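Ticket: Washer trips the laundry circuit, but only on rinse
Status: Closed (see last entry)
Opened by: Xuelian Kong
Assigned: Lahcen Bouzid, building maintenance
Building: Wokel Court, built 1958, wired in the same spirit 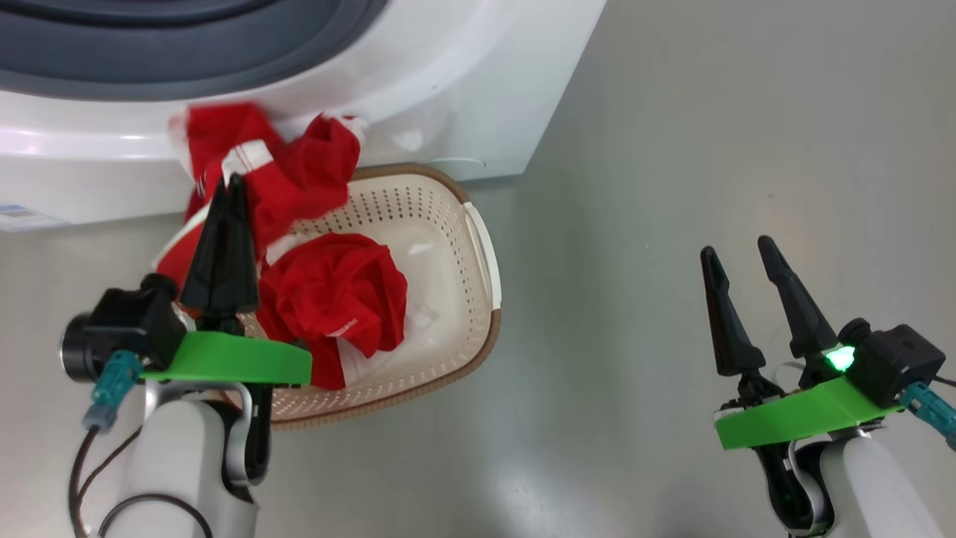
Opening report, Xuelian

The laundry room breaker goes off partway through the rinse. Wash is fine. Spin is fine, on the rare occasions we get there. Rinse, and the room goes dark, along with the dryer and the outlet in the hall where Magdy Kamel charges his scooter. Magdy has been in touch. Magdy has been in touch several times.

It started in April. I reset the breaker, the machine picks up where it left off, and it trips again in the same part of the cycle. I've tried cottons, delicates and the one called Daily, which I had never used before and will not be using again. All the same. Empty drum, same.

I realize the first answer is going to be "have you tried resetting it," so: yes.

Reply, Lahcen

Thanks for the detail. Have you tried unplugging it for a full minute? I have to ask, it's the first box on my sheet.

Next questions. Is the dryer running when it trips? Is it hot water or cold on the rinse? And which breaker, the upper one or the one with the masking tape on it?

Xuelian

A full minute, timed. No change, although I did enjoy the quiet.

Dryer on or off makes no difference. Rinse is cold. It's the one with the masking tape. The tape says DO NOT in ballpoint and then the rest has rubbed away, so I can't tell you what I've been doing.

Lahcen, after visit one

Came by at 8 in the morning. Ran a rinse by itself and it tripped in under two minutes, so at least it isn't shy.

Things ruled out:

Overload. I put a clamp meter on the line and the draw on rinse is nothing much. The heater on a hot wash pulls far more and the breaker doesn't care.

The cord and plug. Swapped the cord for the spare in my van. Tripped again.

The hall outlet. Unplugged the scooter for the test, with Mr. Kamel's permission, which took longer than the test.

It's a ground fault breaker, so my guess is current leaking to ground somewhere once the cold water comes on. First suspect is the inlet valve. I've ordered one from Hasteck.

The tape, by the way, was put there by Adel Kabbaj, who looked after this building before me. I've left him a message asking what the end of the sentence was.

Xuelian

While we wait, I've been washing by hand in the tub. My grandmother did this her whole life and never complained, and I now think she just wasn't complaining to me.

One more thing I noticed. If I shut off the cold tap behind the machine and let it try to rinse with no water, it doesn't trip. It hums for a bit and gives me an error code. Does that help?

Lahcen

That helps a lot, and please don't do it again, the pump doesn't like it.

It does muddy things. With the tap closed the valve still gets power, so if the coil had gone bad I'd expect the breaker to trip anyway. So either water has to be moving through it, or it isn't the valve.

The valve is already in the mail, naturally.

Note from Khadija Belkadi, office

Please remember that parts over the limit need to be approved before ordering. I'm approving this one after the fact. I'd also like it on record that the Flirham people upstairs have asked whether the thumping is going to continue. I told them I would find out what the thumping is.

Xuelian

The thumping is me, in the tub, with the jeans.

Lahcen, after visit two

New valve in. Ran a rinse. Tripped.

Put the old valve back on the bench and tested it, and it's in perfect health. It'll go in the van as a spare, where it will wait for a washer of the same model until I retire.

Then I did what I ought to have done on the first visit and looked behind the wall panel. The cold line for the laundry comes down from above and passes right over the junction box for that circuit. There's an old elbow joint a hand's width above the box. At rest it's dry. With the washer filling, the pipe shudders every time the valve snaps shut, and the elbow lets go of a drop or two. The drops land on the box, and the lid of the box has a knockout missing.

That fits the rest. The hot fill is on a different line, so it never bothered anything. Spin and drain don't use the cold supply. The closed tap stopped the flow and the shudder with it.

Wash on cold should have done the same, and I can't explain why it didn't. Xuelian, do you ever wash on cold?

Xuelian

No. I was raised to believe it doesn't count.

Lahcen

Then I can explain it.

Power off to that circuit until it's repaired. Mr. Kamel has been told and is taking it as you would expect. I've run him a cord from the lobby for the day, and he has asked for it to be a better colour.

Lahcen, after visit three

Done today:

Cut out the elbow and put in a new one.
Fitted a water hammer arrester on the cold line.
Replaced the junction box and the lid, remade the connections, everything dried out first.
Ran 4 rinses back to back plus a full cold wash. No trips, no drips.

The washer itself never had a thing wrong with it. My apologies to the washer.

Adel Kabbaj called back. He remembers the tape. The full label was DO NOT RUN COLD TILL PIPE FIXED. He says he'd meant to mention it.

Xuelian

Working all week. Even Daily. You can close this.

Khadija Belkadi, office

Closing. Lahcen, please remove the tape. Please also invoice the valve separately so I can see it and feel something.

Lahcen

Tape removed. There was older tape under it. It says SEE OTHER PANEL. Opening a new ticket.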